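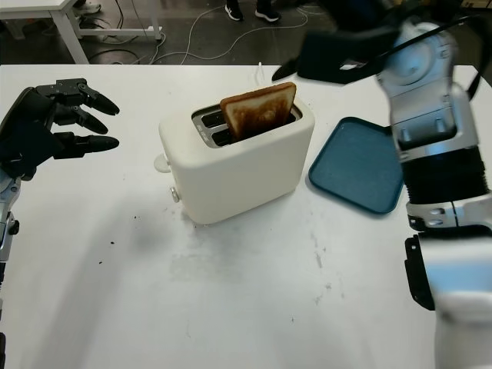 Cream two-slot toaster with a slice of toast in the rear slot.

WADORA HOUSE RESIDENTS' ASSOCIATION
Minutes of the regular meeting
2 July 2026, community room, first floor

Call to order
The chair called the meeting to order at 7:05 p.m. A quorum of units was present in person or by proxy. The sign-in sheet is kept with the signed copy of these minutes.

Minutes of the previous meeting
Approved with one correction. Under "Laundry room," the word "dryers" should read "washers."

Building manager's report
The Tasham Street entrance has a new closer on the inner door. Several residents said it now shuts too fast for anyone carrying groceries. The manager will ask the locksmith to slow it down.

The hallway lights on the third floor have been replaced. The fixture outside the trash room still flickers and is on the work list.

Water will be off in the east stack for one morning while a valve is changed. Notices will go under doors two days ahead. A resident asked for a notice in the elevator as well. Agreed.

Money
The operating account stands as shown in the sheet handed out at the meeting. The only unplanned cost since the last meeting was $402 to Poduval Plumbing for clearing the basement drain. The plumber found grease in the line. Residents are reminded not to pour cooking fat down kitchen sinks.

A question was raised about the late fee on monthly dues. The fee is set in the house rules and was not changed last year. The chair will send the section to the resident who asked.

Old business

1. Smoke alarms. The panel has gone into alarm several times from cooking in the units. The fire panel company, Wisitz, checked the hallway detectors and reported them in working order. Most of the calls were traced to kitchens where the door to the hallway had been opened to let smoke out. This sets off the hallway detector, and that one rings the whole building. An alarm inside a unit does not.

Residents are asked to open a window and run the range hood, and to keep the hallway door shut unless there is a fire. The same applies to burnt toast, which was named by two households.

One resident asked if the hallway detectors could be moved farther from the unit doors. The manager said Wisitz had looked at this and that the spacing is set by code. Another resident asked if the association could be billed for false alarms by the city. The manager did not know and will find out.

2. Bike room. Tags were put on all bikes in the spring. Bikes still tagged were moved to the storage cage and will be held until December. After that they will be donated. Discussion followed on whether strollers may be left in the bike room. No rule forbids it. Left as is, provided the path to the back door stays clear.

3. Courtyard benches. The quote for repair came in at $1,208, including sanding, new slats where needed, and two coats of finish. A resident asked for a price on new benches for comparison. Others felt the frames were sound and that repair was enough.
Motion to accept the repair quote. Seconded. Carried, with 3 opposed.

New business

1. Community room kitchen. The shared kitchen has been left dirty after private bookings. The following was agreed and will be added to the booking form:
Wipe counters and stove after use.
Empty the crumb tray of the toaster.
Take leftover food home. Anything left in the refrigerator will be thrown out on cleaning day.
Report broken items on the form. There is no charge for a broken glass or plate.
A proposal to raise the booking deposit was discussed and withdrawn.

2. Package shelf. Packages are being stacked on the floor below the shelf and block the mailboxes. The manager will price a second shelf. Residents who will be away for more than a few days are asked to have their mail held.

3. Quiet hours. One written complaint was received about music in the courtyard after 10 p.m. The chair read the rule aloud. A reminder will be posted by the courtyard door.

Open floor
A resident asked if the recycling bins could be labeled more clearly. The manager has labels and will put them on.

A resident asked about the smell in the west stairwell. It has been reported before. The manager believes it comes from the floor drain on the bottom landing, which dries out in summer, and will have water poured into it weekly.

A resident offered a box of canning jars, free to anyone who wants them. They are by the lending shelf.

Action items
Manager: door closer, elevator notice for water shutoff, question to the city on false alarms, price for second package shelf, bin labels, stairwell drain.
Chair: late fee section, bench contract, quiet hours sign.
Secretary: new booking form.

Adjournment
Motion to adjourn carried at 8:40 p.m. The date of the next meeting will be posted in the lobby.

Submitted by the secretary. Corrections may be left in the association mailbox before the next meeting.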